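Subject: Re: Paint on the small counting blocks
Date: 13 September 2024

On the list it was written:
> We have 3 sets of the wooden cubes from Larnel and the
> color starts to go at the corners. Does anybody repaint
> them, or is it better to order new? Our playgroup opens
> again in October and the budget is very small.

Hello,

I repainted a set last winter, so I can tell you how it went. First, please do not use the spray can. I tried it on 20 cubes and the edges stayed sticky for many days. A water-based toy paint with a brush is slower, but the result is much better. I bought mine from Jendura, in the small tins. One tin was enough for 50 cubes with two coats.

My steps were these:

1. Wash the cubes with a damp cloth and a little soap. Do not put them in the water, the wood swells.

2. Sand lightly with fine paper, mostly on the corners. The shine should go away, but you don't need to reach the bare wood. The yellow I like most is a mustard one, matte, with a bit of grain in it, and small dark specks do not disturb me at all.

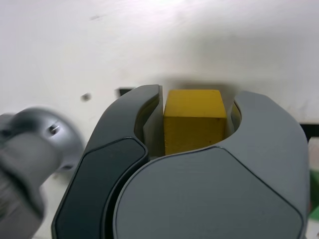
3. Paint three sides, wait one night, then paint the other three. I put them on baking paper – newspaper leaves letters on the paint.

4. Wait one full week before the children get them. The tin says less, but I prefer to be careful.

About new ones: the Palex set is good quality but the cubes are larger, so they don't mix with the Larnel ones. Sönmez has the same size, only in natural wood.

If you want, I can send you the name of the exact color. I have to look for the tin in the basement.

Best regards from a rainy place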